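Filed under: Course Notes > Robot Learning > Unit 4, Sim Kitchens

Notes for Unit 4: Where does the score come from?

Last unit we left the Katiyar policy looking very good on paper. This unit is about the paper. Bring the printout of the Skikum task list, or share with somebody who did.

Quick recap for those who spent October in the other section. Skikum is our simulated kitchen. Each episode draws a layout, a set of wall and counter colors, and a handful of small objects, and then the policy gets an instruction and a time limit. A task counts as done when the simulator's own check says it is done. The simulator is a generous grader in some ways and a petty one in others, and you should know which before you quote its numbers to your advisor.

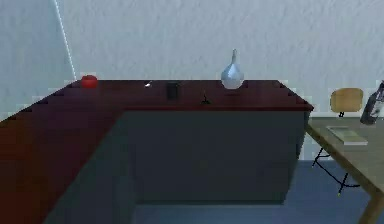
Reading time: 3 min

Start with the instruction "move the vase to the table." A person reads that and goes. The policy has to settle which thing is the vase, which surface is the table, and where on the table there is room, given a bottle and something flat that might be a book. The counter makes it harder in a dull way: small dark objects on a dark red top don't leave many useful pixels at this resolution. When Lyle Kasprzak labeled failures by hand for the first run, his biggest category was "went for the wrong small thing." His second biggest was "unclear," and I respect that.

The method, in short:

Katiyar was trained on 2,000 demonstrations, all in Skikum. We then ran it under two conditions, 100 episodes each. In the first, colors were drawn from the training palette. In the second, we kept the same layouts, objects and starting poses and changed only the colors of walls, counters and cabinets. Same policy, same seeds, new paint.

The result is that it lost 9 points of success rate to paint. Haruto Oda had predicted no change at all and has asked that this be kept in the notes as a lesson to others.

Why should paint matter? Two explanations were put forward in class.

Kazue Shibata's: the policy uses counter color as a shortcut for finding the counter's edge. Change the color and it misjudges where the surface stops. This predicts more objects set down too near the edge.

Tomoyo Hamada's: the trouble starts earlier, during the approach. The policy wants a familiar backdrop before it commits to a reach, and without one it dithers until time runs out. This predicts more timeouts and very few drops.
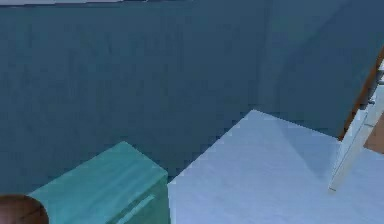 You can tell these apart from the logs without running anything new. Split the failures by how the episode ended, then compare the two conditions. If timeouts account for the gap, Tomoyo is ahead. If bad placements do, Kazue is. If it's half and half, you get to write the phrase "a combination of factors," and I get to take off a point.

One warning about seeds. Using the same seed fixes the start of the episode and nothing after it. Once the policy moves differently, the two runs are different stories with the same opening line. So pair them by seed for the success count, but don't line them up step by step and call the gap at step such-and-such a finding. Somebody does this every year, with a very handsome plot.

A second warning, about the word "robust." You may use it if you say robust to what.

Homework: do the split described earlier, one page, one table. Say how you handled episodes where the object was placed and then knocked over. The simulator checks only the final state, so a policy can do the job, spoil it, and score zero. Kimie Arai has the log reader and will help if it won't load. Try reading the error message first.

Related notes
Unit 2: Demonstrations, good and otherwise
Unit 3: Training Katiyar on a small budget
Unit 5: From Skikum to Lundlow, or why the real drawer sticks
Lab handout: Reading Virnido logs
Old homework: Success rates and how to inflate them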